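Robot Club Diary: Taking Computers Apart, Very Slowly

February 24, 2019

I promised a few of you an update on the robot club thing, and then January swallowed me whole, so this is a long one. Get a coffee.

For anyone new – I signed up for the evening student project at the Bivthorpe tech college last fall. I am by some distance the oldest person on it who isn't teaching. There are 11 of us, we have one arm between us, and the goal for this term is to get it doing useful jobs inside old desktop computers. Memory sticks, cards, that sort of thing. Our team is called Sperling (German for sparrow, Leonie Thiele's idea, and she has already drawn the logo) and in spring we go up against the other colleges at the Stunov meet. More on that further down.

So what do we do all evening? Mostly we argue about a distance smaller than a fingernail. I came in thinking the hard part would be the programming, and I've written my share of dreadful code, but it's the reaching in that gets you. A computer case is a box full of walls. You want to get to one slot and there's a drive cage on one side and a bundle of cables on the other, and the gripper is a lot chunkier than your own hand. Your own hand squashes a bit. This one does not!

I spend most of my time with the view from the wrist, with the gripper's black linkages right in front of me and the board behind them. I'd gotten so used to the logo being upside down that I stopped reading it as a word weeks ago.
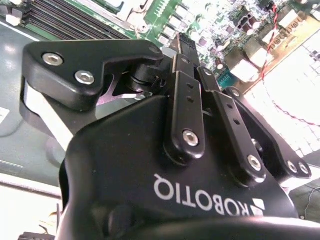
What went wrong first

Lots. Our first plan was to write down every position by hand, one after another, like directions to a friend's house. Go here, go down, close, go up. Peninah Lema and I filled most of a notebook this way. Then somebody nudged the computer case while wiping the table and the whole notebook was garbage. I laughed. Peninah did not laugh.

So now we do what our instructor, Rainer Ehlers, had been gently suggesting since the second week, and we find the case first. The software looks for a couple of spots on the case it can recognize, works out how the thing is sitting, and shifts all our positions to match. It took us 5 evenings to get that going and I'd say four of those were spent on one minus sign. I have made my peace with the minus sign. It was mine.

The second big problem was light. Bare metal and bright lamps do not mix, and our wrist view kept blowing out to white right where we wanted to see something. Uwe Kettler brought in some tracing paper and taped it over the lamp, which helped a little. Turning the exposure down helped more, but then the black parts turn into one big black blob and you can't tell a finger from a shadow. We've settled somewhere in the middle and everyone is equally unhappy with it.

The third problem was me leaning on the table. Moving on.

The setup

If you want to know what our corner looks like, it's an aluminum table with slots in it and a desktop tower lying on its side with the panel off. Next to that we keep the gray 3D-printed plate, which I am unreasonably fond of. It has little holders and slots all over it so that a part can be stood up in a known place and the arm can find it again. Before the plate we were laying parts on a folded dish towel (mine, it has lemons on it, I'd like it back).

Ingeborg Lammers did the design for the plate and she's very patient about it. Every time one of us says "could that slot be a tiny bit wider" she writes it down, nods, and prints another test piece. She says the file is called Emutitz, after a village she made up as a kid, and so now all of us call the plate Emutitz too. "Put it back in Emutitz" is a perfectly normal sentence at our table.
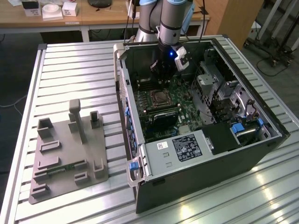
The arm over the open case, with good old Emutitz on the left.

I should say something about the computers themselves, for those of you who wrote to ask if we're wrecking good machines. No! They were headed for recycling before the college set them aside for us, and we're careful with them, mostly out of self-interest. Bend something in a socket and that's your practice case gone.

Practice runs

Every run gets logged now. Leonie set up a sheet with a line for each try – what we were going for, whether it got there, and a comments box that was meant for technical notes and has filled up with things like "NO" and "why left???" We have 91 lines in it so far. I went through all of them last night with a glass of wine, looking for a pattern, and the pattern is that we do badly when we're in a hurry and worse when we're hungry. Rainer has now moved the snack break forward.

The other thing I noticed is how many of the bad ones happened on the way in. Once the fingers are in the right place, closing them is the easy bit. Getting down past everything without clipping a memory slot or the side of the case is where we lose it. So this month we've been doing approaches and only approaches. Down, stop, look, back up. It's about as exciting as it sounds, and I love it – there's a moment when the fingertip is right over the board and the whole table goes quiet, even Uwe.

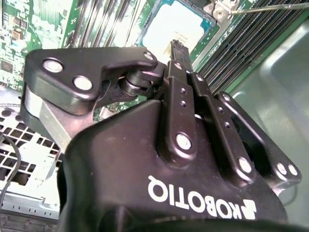 We also slowed everything down. I was against this, I'll admit, because the Stunov rules put a clock on you, but Peninah pointed out that a slow run that finishes scores more than a fast one that doesn't, and I had no answer to that. We can speed up later. Possibly. A bit.

About Stunov, then. Each team gets a case they haven't worked with before and a list of parts to deal with, and the judges want to see how your setup copes with a layout it doesn't know. The top prize is up to 4,000 euros toward equipment, depending on how many colleges enter, and we have already spent it several times over in conversation. Ingeborg wants a better printer. Uwe wants a second arm, which that won't buy, but let him dream. I'd like a stool with a back on it.

Before then we have to sort out the cables. The loose ones inside a case never hang the same way twice, and our software has no idea they're there. Peninah thinks we should plan our way around them, Leonie thinks we should tuck them aside first, and they've asked me to pick, so I've been bringing cake and avoiding eye contact.

Next session I'm on the pendant, which is the handheld controller with the big red button on it. I've been told to keep my thumb near the button and my elbows off the table. If any of you have tried finding a case from its corners and have tips for shiny metal, please leave a comment, I read all of them. And Uwe, if you're reading this, the dish towel.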